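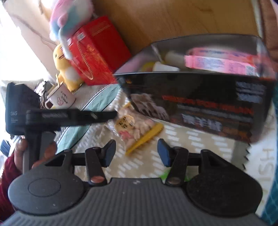

Gripper trials, snack table. Open fingers, bag of snacks just ahead.

Gripper Shootout, Part Two: The Snack Table

We have been comparing two sets of finger pads for the hand-held gripper, a stiff one from Sisura and a softer one from Triltia. The rule is simple. You hold the thing by its handles, you pick up whatever is on the table, and you write down what went wrong. We logged 208 grabs per set before lunch, and my forearms would like it noted that the rig gets heavier as the morning goes on.

Part one used machined blocks. Every gripper in the world can pick up a machined block. A clear plastic snack bag has opinions: squeeze it at one end and the contents leave for the other. The Sisura pads did fine on boxes and then chased bags across the tablecloth like a man after his hat. The mug stayed off the target list, on the advice of everyone who drinks from it.
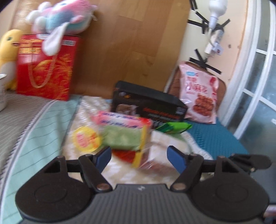 The Triltia pads went the other way. They were lovely on film wrappers, where a little give lets you pinch a fold and lift, and hopeless on anything wide and boxy, which they approached at an angle and nudged politely backward. I had 400 grabs budgeted for the pair of them and used 416, the extra 8 per set being the ones where I forgot to start the log.

Shiny packaging deserves its own complaint. Our tracking software, Leckie, loses its grip on reality when a crinkled wrapper throws a highlight at it, and we threw out up to 336 seconds of recording on that account. Turning the lamp helped. Turning it back helped too, so I can't say we learned much about lamps.

Scores so far: Sisura ahead on boxes, Triltia ahead on film, and a dead heat on round packages, which both sets can lift and neither can put down where you asked. The log sheets are in the Gundov folder, under a file name I regret. Next up are the long thin things, starting with chopsticks.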